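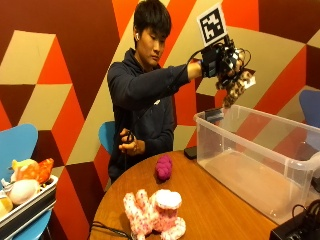
Re: [storage] Bin size for plush, and lids or no lids

I'd go with the clear bins for the plush and leave the lids off until the count is finished. The opaque totes we used for the Akinola shelves meant opening every one to find a single item, and the labels fell off by April. Clear walls fix the finding problem. Size is the other half of it. The spotted brown and tan one has a long part that hangs well below the body when you hold it by the top, so measure the toys hanging and then again folded before deciding on bin depth. It also still has the white tag on its side, and that tag should stay on. Several of the older ones have lost theirs and I have no way to match them to the Rundov list.

Morenike Uzor wrote:
> I have 31 plush items left from the Dullemia shelf and want to get
> them boxed this month. Two questions. Do we store by size or by
> donor? And does anyone object to compressing them? Vacuum bags
> would get the lot into two bins. I priced the bags at Mesudau and
> they are cheap enough.

By size. Donor is already a column in the sheet and you can sort on it. Nothing in the sheet helps when a large toy is lying on top of six small ones.

I do object to compression, at least for anything with long pile or a stuffed limb. I tried it on 11 pieces two years ago. Seven recovered within a day. The other four kept a crease where the limb joins the body, and steaming only took out part of it. Polyester fill comes back better than the older foam crumb, which breaks up. If you don't know the fill, treat it as foam.

Packing order, for the record:

Heavy or dense toys on the bottom, on a sheet of plain tissue.
Long limbs laid along the long wall of the bin, not folded under.
Tags facing out so they can be read through the side.
Stop two inches below the rim.

On weight: a filled bin of mixed plush came in under 4,000 grams on the kitchen scale, bin excluded. The shelf can take far more than that, so you will run out of volume first. The largest single toy was 600 grams, and it needs a bin to itself.

Check the rims when you buy. A thick rim stacks well but reduces the opening, and a wide toy that fits the inside may catch on the way in. Rounded corners cost a little space too. Measure the inside at the base, because the figure on the sticker is usually the outside at the top.

One thing I haven't settled is moisture. Lids on keeps dust out but traps whatever damp went in. I would air everything for two days before closing. If someone has run silica packets in bins this size for a full summer, please post the quantity you used and how often you swapped them.

Morenike, send me the inside dimensions of the bin you end up with and I'll add a column for it.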